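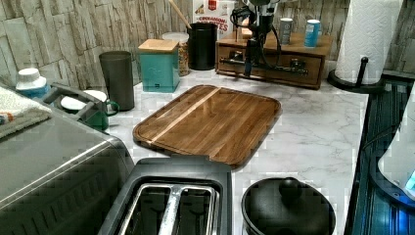 ¿Cuántas demostraciones hacen falta para que un brazo aprenda una tarea de cocina? Depende de la variación que se quiera cubrir; para una sola tarea, en una sola encimera, el equipo de Berge trabaja con 80 episodios válidos antes de lanzar el primer entrenamiento.

La cifra la da la responsable de recogida de datos del proyecto, que pidió que en el texto constara el cargo y no el nombre. Berge es el programa de manipulación doméstica de Londberg, y su objeto es limitado: tareas cortas, de agarrar y depositar, aprendidas por imitación a partir de teleoperación. «No tenemos ningún interés en una cifra redonda. Ochenta es el punto en el que, con nuestra política y nuestras cámaras, la curva de validación deja de depender de qué episodios concretos entran en el conjunto. Con otra arquitectura el número sería otro».

La conversación tuvo lugar en octubre de 2023, en la sede de Londberg, y se centró en el procedimiento de captura. Del modelo se habló poco. La entrevistada considera que es la parte mejor documentada en la literatura y la que menos explica los fallos que ve en su trabajo.

**Qué es un episodio**

Un episodio empieza con el brazo en posición de reposo y termina cuando el operador suelta el mando de validación. Entre ambos instantes se registran las posiciones articulares, la apertura de la pinza, la orden enviada por el operador y el vídeo. La orden y la posición se guardan por separado. «Mucha gente guarda solo la posición medida y la usa como acción. Funciona mientras no hay contacto. Cuando la pinza aprieta contra algo rígido, la orden va más allá de la posición y esa diferencia contiene la fuerza que quería aplicar la persona. Si la tiras, el modelo aprende a rozar los objetos».

El desfase entre el vídeo y los codificadores se mide al inicio de cada sesión. El límite aceptado es de 75 milisegundos. Por encima, la sesión no arranca hasta que se corrige. Preguntada por si no bastaría con realinear las señales después, responde que el desfase constante se puede corregir y el variable no. «Si deriva durante el episodio, cualquier corrección global deja mal el principio o el final. Y el final suele ser el cierre de la pinza, o sea, lo que más nos importa».

**La encimera como variable**

El protocolo de Berge divide los objetos en tres clases: los de tarea, los de contexto y los fijos. Los de tarea cambian de posición en cada episodio según una plantilla. Los de contexto se mueven entre bloques. Los fijos no se tocan durante la campaña, aunque se retiran en la evaluación para comprobar si el modelo los estaba usando como referencia.

Ese último punto procede de un error propio. En junio, una política entrenada para depositar objetos sobre una tabla de cortar dio buenos resultados durante varios días y dejó de darlos al mover un rollo de papel. «La tabla estaba siempre a la misma distancia del rollo. La red había encontrado el rollo más fácil de localizar, blanco, alto y con contraste, y calculaba el destino a partir de él. Desde el punto de vista de la función de pérdida no había hecho nada mal».

Desde entonces la tabla se gira y se desplaza en cada bloque, y la plantilla incluye orientaciones oblicuas que un operador no elegiría por su cuenta. La entrevistada insiste en que la variación espontánea de las personas es escasa. «Si dices "pon el objeto donde quieras", lo ponen delante, a media distancia y más bien recto. El histograma de posiciones sale con un pico en el centro y casi nada alrededor».

Los acabados brillantes reciben un tratamiento aparte. El metal pulido y la madera barnizada producen reflejos que se desplazan con la luz y con el propio brazo, y el equipo reparte los bloques entre distintas horas para que esos reflejos no queden asociados a una fase concreta de la tarea. No se usan sprays mateantes ni se cubren los electrodomésticos. «Una cocina tiene acero. Si el conjunto de datos no lo tiene, el problema aparece más tarde y cuesta más localizarlo».

**Operadores**

Cada tarea la graban 2 operadores, en bloques alternos. La razón es estadística: con uno solo, la política hereda sus costumbres, y con muchos aparecen estrategias incompatibles para la misma situación. Ante un objeto situado entre dos accesos posibles, una persona entra por la izquierda y otra por la derecha; un modelo que promedie ambas trayectorias va recto contra el objeto.

—¿Se les indica por qué lado entrar?

«Se les indica un criterio, no un lado. Entrar por donde haya más espacio libre y, si hay duda, por el lado de la base. Lo que se busca es que la decisión dependa de algo visible en la imagen».

Los episodios con vacilaciones se conservan si la tarea se completa. Los que contienen una recuperación, por ejemplo un agarre fallido y repetido, se etiquetan y se muestrean con más peso. Se descartan los interrumpidos por un fallo de comunicación y aquellos en los que una mano entra en el campo de la cámara. El rechazo lo decide el operador en el momento y lo revisa después otra persona, sin acceso a la primera etiqueta.

**Almacenamiento y reutilización**

Los datos en bruto se envían a Larnholm, donde se comprueba la integridad de los ficheros, y solo después se convierten al formato de entrenamiento. La conversión es reproducible y nunca se edita el original. Un segundo centro, Osberg, repite las evaluaciones con su propio brazo y su propia encimera, sin ajustar el modelo. Las tasas de éxito bajan siempre; la entrevistada no quiso dar porcentajes mientras no se cierre la serie.

Sí describió el fallo más frecuente en ese traslado: la altura. Una diferencia de hasta 2 centímetros entre el plano de la encimera y la base del brazo basta para que la pinza se cierre en el aire o toque la superficie antes de tiempo. El próximo bloque de captura introducirá calzos bajo la base, con alturas sorteadas. «Habrá que volver a grabar parte de lo que tenemos. Los episodios antiguos siguen sirviendo, pero en ellos la altura es una constante y el modelo la trata como tal».

Las plantillas de colocación están terminadas. Falta decidir si la altura se anota como dato de entrada o si se deja que la red la deduzca del vídeo.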